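[abugri-arm] Re: book task, grasp failures on soft covers

From: Obed Nutsugah
To: abugri-arm list
Date: Monday, January 3, 2022
Subject: Re: [abugri-arm] book task, grasp failures on soft covers

On the previous thread, the Pleltton group wrote:

> We have the same arm as you and the same two-finger gripper, and we
> can't get it to pick a paperback off a flat table with any
> consistency. Hardcovers are fine. With paperbacks the lower finger
> pushes the book along the table, or it gets between the cover and
> the first page and lifts only the cover. We have tried closing
> slower and it makes no difference. Is anyone on the list doing
> flat pickup, or do you all start with the book hanging over the
> table edge? Also, does the wrist camera help at close range? Ours
> loses the book once the fingers are near it.
>
> Our entry form for the April round is due soon and we need to say
> which object class we are attempting.

We do flat pickup. It took most of last semester. Answers in the order you asked.

1. Pushing. We had this too. The cause on our arm was approach height. The table height in the config was measured at the base, and the table is not level, so at full reach the fingertips were 2 mm higher than the planner thought. A finger at that height meets a thin paperback near the top of the page block and slides it. We now touch off at the four corners of the work area before each session and fit a plane through the points. The script is in the club repository under drolier/calib. It assumes you can read joint current. If you can't, use a feeler gauge and type the values in.

2. Cover separation. Don't go in from the open side. Go in across the spine, with one finger on the spine and the other on the fore edge, so the glued side takes the load. This only works if the book is narrower than your gripper opening. Ours opens to 90 mm, so for most books it is not an option. For those we pin the book with a fixed stop on the table, press down near the spine corner, and drag until the corner hangs over the edge. Then regrasp by thickness. I know the rules committee reads "flat pickup" strictly, but I asked, and dragging is allowed provided the book starts fully on the table.

3. Closing speed. Same result as you. We left it at the default. Force limit matters more. Too low and the book rotates out of the grip as soon as it leaves the table. Too high and the pages bow and the cover creases.

4. Wrist camera. It helps until the last part of the approach and then it doesn't. Our minimum working distance is 15 cm. Inside that we freeze the pose estimate and run open loop. Two things to check:

- Mask out the gripper. It sits in the image permanently, out of focus, and our first detector treated its dark segments as part of any book with a dark spine. A fixed polygon mask was enough.
- Look at your glare. A matte table still reflects overhead lights at a low angle, and the bright patch moves when the wrist moves. Our edge detector tracked the patch instead of the book. We dropped the threshold on saturation and used the page block as the main feature. It is pale and has long straight edges.

Orientation estimate is the weak point. When the book lies diagonal to the table edge, our angle error goes up, and large cover artwork makes it worse because the contour finder locks onto the artwork outline. Spine text has been more reliable than the cover for deciding which long side is the spine. We don't read the text, only detect a row of small high-contrast marks. It works for Latin and Chinese titles with the same settings.

Current numbers, flat start, random angle, single book: 20 attempts per title, and we call a title done at 15 successes. Thick paperbacks pass. Thin ones do not, and I would not enter them if I were you. Put "books, thick" on the form. The class can be changed later only to an easier one.

Open items on our side, in case anyone wants to take one:

- The stop block is 3D printed and wears at the contact edge. Lurora's kit has a metal one, but the hole spacing is different.
- The cable to the wrist needs more slack when joint 6 goes past its midpoint. We limit the joint in software for now.
- No recovery behavior after a dropped book. The arm goes home and waits.

If you send me your config file and a log of one failed pickup, I can compare it with ours. Please include the raw wrist images, uncompressed if possible.

Obed

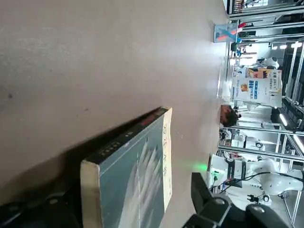 Wrist camera view, thick paperback lying diagonal, glare across the table.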